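# Which pressing of Kırmızıgül's first album should I get?

**Asked by** Neema Rashidi
**Tags:** vinyl, reissues, mono, folk-pop

I inherited my uncle's record player in May along with two crates of LPs. One of the sleeves in there is *Trarno* by Kırmızıgül, the 1962 album, but the sleeve is empty. I remember him playing it when I was a kid and I'd like to fill the sleeve again.

I looked it up and got confused pretty fast. As far as I can tell there are at least these:

- the original mono LP from 1962 on Groltia
- a stereo version, also Groltia, same cover but with a stripe across the top
- a reissue on Trurkard with a different running order
- a CD, also Trurkard

The sleeve I have says Groltia on the back and has no stripe. The catalog number ends in 381. I don't need a mint copy and I'm not a collector. I want to play it, and I'd like it to sound like what he had. The stereo copies are a lot cheaper where I've looked. Is there a real difference or is it just collectors being collectors?

Also, is the song with the long clarinet part at the start on all of them? I don't know the title. It was the last thing on side one, I think.

---

## Answer 1 (accepted)

Your sleeve is the mono. The ones ending in 381 without the stripe are all mono, and the stereo got its own number. If you want to match the sleeve, that settles it.

On the sound, there is a real difference. The group recorded live in one room with everybody standing close together, and the mono mix is the one the producer spent time on. The stereo was put together afterward from the same session tapes. The voices are all on the left and the rhythm section is all on the right, with the clarinet in the middle under a lot of added echo. Some people like it. On headphones I find it tiring by the third song. Through speakers across a room it's fine.

Two songs are different performances as well. "Harbor Road" on the stereo album is an earlier take, slower, and the singer comes in late on the second verse. The closing song fades out sooner on stereo, so you lose most of the last chorus.

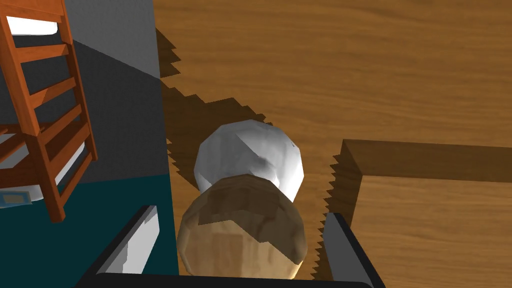
**Is the song with the clarinet opening on every version?**

It's on all four, but the intro is complete only on the two Groltia LPs and the CD. The title is "Letter from the Coast." The Trurkard LP starts it partway into the clarinet part to save space on the side, and it also moves the song to the start of side two. So if you remember it closing side one, your uncle was playing a Groltia copy, and that fits with the sleeve.

What to look for if you buy a used one:

1. Check the label on the record itself. Sleeves and discs get swapped all the time, and stereo discs turn up in mono sleeves. The mono label has the word MONO under the spindle hole in small type.
2. Ask the seller to play the end of side one. "Letter from the Coast" is the loudest thing on the album and it sits close to the center, where wear shows up first. If the clarinet buzzes there, the record was played with a worn needle and cleaning won't help.
3. Don't pay extra for the lyric insert unless you want it. It was only printed in the first run and it adds a silly amount to the price.

Light surface marks are okay on these. The vinyl Groltia used was thick and it takes a good wash well. A VG copy of the mono is what I've had for years and I've never felt I needed a better one.

One more thing about the cartridge. If your uncle's player has a stereo cartridge, which most do, it will play the mono record with no trouble. If your amp has a mono button, press it, because it takes away some of the crackle.

> **Comment from the asker:** Thank you, this is exactly what I needed. The amp does have a mono button, I had no idea what it was for. I'll ask the shop about the end of side one.

> **Comment:** Agree on everything except the echo. I grew up with the stereo and the mono sounds dry to me. It depends what you heard first.

---

## Answer 2

Get the CD. It has 13 tracks, the 11 from the album plus both sides of the single that came out before it, and it costs less than lunch. The transfer was done from the mono tape even though the back cover says stereo. I compared it with a friend's original and couldn't hear much difference apart from a little less bass.

The booklet is bad. Half the musicians are missing, and the essay spends most of its time on the second album. But if you just want to hear the songs, there's no reason to go hunting for an LP.

> **Comment:** The question is about filling an LP sleeve.

> **Comment:** Sure, but she also says she's not a collector. She could do both. I listen to the CD in the car and keep the LP at home.

> **Comment:** Does the CD have the full last chorus on the closing song?

> **Comment:** It does, same as the mono LP.

---

## Answer 3

I have the Trurkard LP and I think it sounds good. People are too hard on it. Yes they changed the order, but side two is stronger this way and I got used to it. Mine was new old stock from a shop that was closing, still sealed. No crackle at all.

Not sure about the clarinet thing, I never noticed anything missing. I'd have to hear the other one.

> **Comment:** It's a big chunk of the intro. The original has a whole slow section before the drum comes in.

> **Comment:** OK I listened to my sister's copy and you're right. It does start in the middle on mine. Still like it though.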